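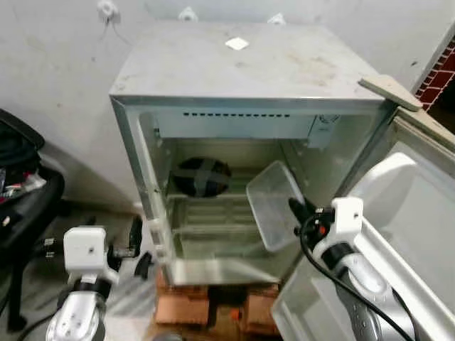 Words by Arūnas Juška | Nov 24, 2024

Rimantas Vanags keeps a small fridge up off the concrete floor of his lab and has a two-armed robot work on it. His question is how many demonstrations a robot needs before it can handle a tray or a rack by itself.

"People collect as much as they can and hope," he says. "We wanted to know when you can stop."

His method, called Pandero, starts with a person steering both arms through the job. Each run is recorded, then scored by how much it differs from the runs already kept. Runs that add little are dropped before training.

The team began in May with 376 recorded runs. Pandero kept 133 of them. A policy trained on that smaller set finished the task in 82 per cent of trials, the same as one trained on the lot.

"I thought there was a bug," Vanags says. "We retrained it from scratch and got the same number."

A clear tray is harder than it sounds. Depth sensors read clear plastic poorly, so the robot leans on colour images and the feel of the grip.
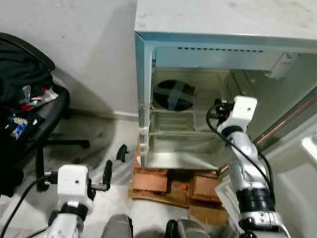 The right arm at the open fridge, near the wire rack.

The runs that turned out to matter were mostly the untidy ones - a late grasp, a second try, an arm that came in too low. "An operator who never makes a mistake gives you the same run over and over," he says.

He is careful about the result. It covers one fridge and one lab, and retraining takes up to 2 days. The next tests will use a different cabinet, with the door starting closed.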